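Proyecto Nekis: informe de avance de marzo
Para: Fondo Tornar de talleres compartidos

¡Buen mes en el taller Clirberg! La pinza manual ya se abre y se cierra sin atascos, y hemos completado 517 ensayos de agarre, bastante más de lo que prometimos en la solicitud. El gasto va por el 65 % de la ayuda – casi todo en servos y tornillería.

Lo mejor ha sido cambiar las almohadillas. Con las primeras, lisas, la pelota salía disparada a la mínima; con las nuevas hicimos una serie de 100 intentos seguidos y fallamos muy pocos. El tornillo del dedo derecho todavía se afloja tras un rato de uso y hay que repasarlo. 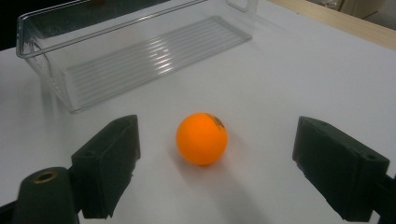 Marlies Prantl
Responsable de montaje, Proyecto Nekis

La prueba de la pelota naranja y la bandeja transparente es ahora mi favorita: cogerla de la mesa blanca y soltarla dentro. En abril queremos repetirla con la placa Chu, que ya está pedida, y enviarles los resultados con las facturas pendientes.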